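Community Kitchen Program: Changes to Shared Meals

The Skestcombe Residents' Association has approved a revised schedule for its shared meals program. Beginning in May, suppers will be served on Tuesday evenings at 6:30, and the kitchen will open to registered cooks at 3 p.m. The change follows a review of attendance over the winter, when many members reported that the earlier serving time conflicted with work.

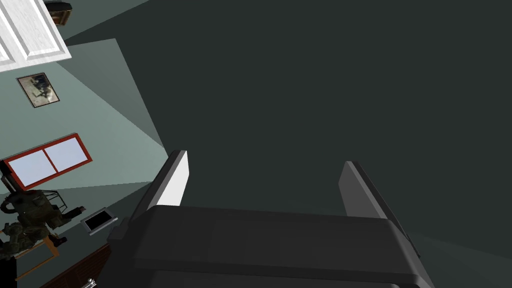 The association has set aside $3,000 for the program this season. The sum covers groceries, replacement cookware and the cost of food safety training for 13 members. Training will be led by Houda Saber and must be completed before a member may serve as lead cook. Certificates from previous seasons remain valid.

Each supper is limited to 40 places. Members may reserve for themselves and up to three guests through the office on Grerker Street.
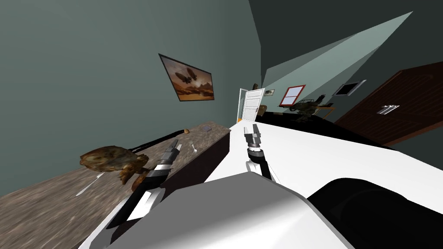
A knife and fork on the countertop.

Menus will be posted one week in advance - a request made by several households with food allergies. Cooks are asked to list every ingredient, including stock, oils and prepared sauces. A meatless main dish will be offered at every supper.

The review also considered whether leftovers should be sent home with guests or held for the next day's lunch.
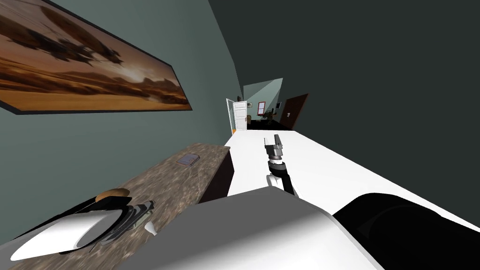
Janaína Brandão wrote that families with small children would prefer to take food home the same evening, and asked that containers be made available at the door. The association has agreed to this for the first part of the season and will revisit the matter in the fall.

Members who wish to cook should submit a menu and shopping list to Wen-hsiung Chiang. Receipts are reimbursed monthly - original copies are required.
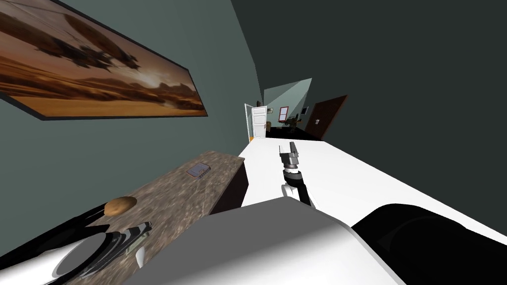
Reservations and Cancellations

Reservations close at noon on the day before each supper. Members who cancel after that time will be charged for their places, except in cases of illness.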